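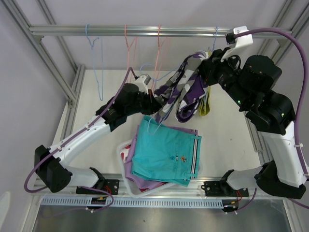 3 min read

Wostora Opens Its Bromville Automation Hall to the Public for an Afternoon of Laundry, Lifting and Questions

BROMVILLE, March. Wostora welcomed 100 guests to its automation hall this month for the company's first public open day in Bromville. Visitors included residents, students from the Bromville technical program, commercial laundry operators and representatives of several regional employers. Doors opened at 1 p.m., and the last group left the hall shortly before 6 p.m.

The central demonstration was given by the Lumenta garment handling project, which studies how two robot arms working together can pick up, turn and hang everyday clothing. Guests watched the two-arm station work with a hanging rail, wire hangers and a basket of ordinary clothes placed on the table between the arms. The clothes were of the kind found in any household, among them a camouflage-print shirt in purple and gray and a pair of turquoise shorts.

"Our neighbors have driven past this building for years and have had very little chance to see inside it," said Rochelle Benavides, director of public programs at Wostora. "We wanted them to stand next to the work, at the speed the work is really done, and to ask our engineers whatever they liked."

Tours left the front lobby in small groups. Each began with a short safety talk and continued through the assembly area, the parts store and the Lumenta station, where engineers remained on hand throughout the afternoon. Guests were asked to stay behind the floor markings while the arms were powered.

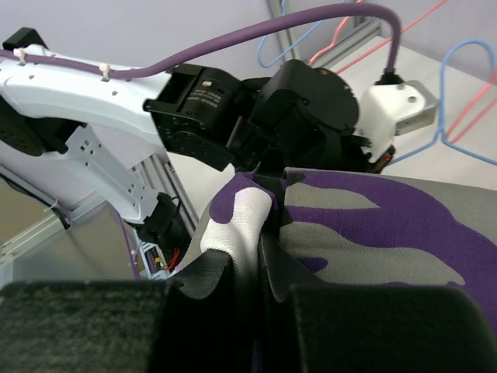 Clothing remains one of the harder materials for automated equipment to handle. A carton or a bottle keeps its shape when it is lifted, and its position can be planned for in advance. A garment folds, slides and twists, and it may look different each time it is picked up. With the fingers closed on a fold of patterned cloth, the rest of the fabric is free to spread and bunch in ways that hide its collar, hem or sleeves. The Lumenta team explained to visitors how the project approaches this problem, and why two arms are used: one can keep hold of a garment while the other looks for a better place to take it.

Much of the discussion at the station concerned practical matters. Laundry operators asked about mixed loads, delicate fabrics and the time needed to change from one type of hanger to another. Students asked about the training required for a technician's position. Engineers also described the present limits of the system, including its difficulty with very thin materials and with garments that arrive inside out. Wostora has not set a date for commercial release of the Lumenta system and took no orders at the event.

In a second area, staff from Odunska, the company's partner for workplace training, led sessions on equipment maintenance and safe working near automated machinery. A total of 59 visitors took part in these sessions, many of them students who will complete their studies this year. Odunska will continue to offer the course at the Bromville site through the summer.

"The best questions came from people who fold and hang clothes for a living," Benavides said. "They know which items cause trouble, and our engineers wrote down a good deal of what they heard. We expect to see some of those people here again."

Wostora plans a second open day in the fall. Places will be free of charge and must be reserved in advance through the visitor desk in the front lobby. School and college groups may request a separate morning tour. Children under 12 must be accompanied by an adult, and closed-toe shoes are required on the hall floor.

About Wostora

Wostora designs and builds automation equipment for laundries, textile services and light manufacturing. The company has operated in Bromville since 2000. Its work there includes the Lumenta garment handling project and a program of technical training delivered with Odunska.

Media Contact

Rochelle Benavides
Director of Public Programs
Wostora, Bromville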